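Mimerness refill counter opens for the summer, so bring your empties

If you've been keeping a bag of empty bottles under the sink since spring (I have, and the door no longer shuts), there's good news this week. The refill counter at the Gidska building is open again, and it's staying open right through June. I went down in the morning to have a look and came home with dish soap, hand soap and a very strong smell of oranges on my sleeves.

The counter is in the side room off the main hall, where the seed swap used to be. It's a small space, with a couple of long tables, the big drums along the back wall and a sink you can use if your bottle needs one more rinse. You bring a clean container, they weigh it, you fill it, they weigh it again and you pay for the difference. The scale only gets fussy with really tiny jars, so the smallest fill they'll do is 500 milliliters.

What's new this year is the label table. Last year people kept turning up with bottles still wearing whatever they were sold in, and the staff had to tape over the old names before anything could be filled. That got slow, and on a busy morning the line went out past the bike racks. So now you strip the old label first, stick on a plain one and write down what's going inside. I thought it would be a chore, but I ended up staying there for most of an hour, chatting and picking at glue with my thumbnail.
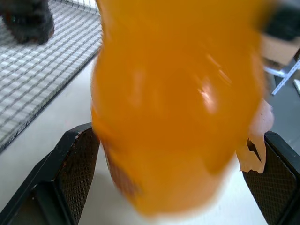

An orange container at the label table, with a torn bit of peach-colored paper at its side.

I learned a few things while I was there! Paper labels come away best after a soak in warm water, and you want to start at a corner and pull slowly. If it rips, and mine ripped every single time, go back in with a little cooking oil on a rag and leave it to sit for 3 minutes. The plastic film kind is easier and usually peels off dry. The worst ones are those papery labels with a shiny top layer, where the top comes off in one go and leaves fuzz all over the bottle. For those I was told to try baking soda mixed into the oil, and I'm going to have a go at home before I give up on my favorite pump bottle.

Colored bottles are fine, by the way. I heard two people ask. The only things they won't fill are containers that held motor oil, paint or garden chemicals, and anything with a crack in it.

The supplier this time is Fostari, and there are five liquids to choose from, plus laundry powder in a bin by the door. The orange dish soap was going fastest when I was there. The unscented one is tucked at the far end, so ask if you can't find it. Prices are on the board and they've gone up a touch since last year, though the hand soap is the same.

The organizers are hoping for 4,000 refills by the time they pack up, which would beat last summer. There's a paper chart on the wall if you want to see how it's going.

Doors open at 9 and they stop filling at 2, so don't leave it until after lunch like I usually do. Parking is on the Sheikh Street side while the front lot is being repaved. Caps and spare pumps are in a box under the label table, free to anyone who needs one.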